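**Ticket 48: left arm stops short on the banana pick**
Opened 11/24/22

Hello again! Second evening on this one. The left arm on our Wasley build heads for the banana nicely enough, then the program bails out before the fingers close (so annoying). Aoi Hoshino had a poke at it too and got the same error.
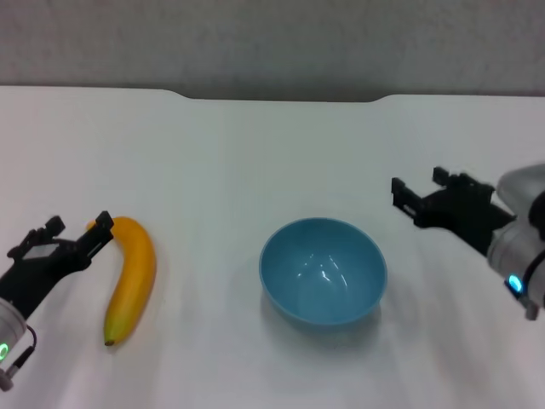 Does it still happen with the right arm switched off? Same error, same spot, so I've stopped blaming the two of them for arguing over the bus.

I've dropped the left speed to 70 and I'm swapping the Multbridge cable tonight. Leaving this open till I've run it again!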